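Good Morning, Omik!
How a robot gets ready for work

Omik is a robot with two arms, and its job today is putting spice jars into a basket. But first it needs a checkup!

Start with the fingers. Dust makes them slippery, so they get a wipe with a dry cloth. Next, every cable gets a gentle wiggle – a loose one could stop an arm halfway. Then Omik opens and closes each gripper 10 times. Squeeze, let go, squeeze, let go!

Last come the jars. Tall ones, short ones, fat ones – Omik has to practice on them all.

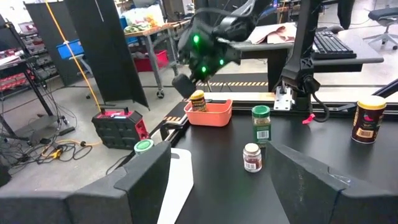 Ostora wrote to ask if robots ever get tired. They don't, but their parts do wear out, so after about 200 hours Omik's finger pads get swapped for new ones.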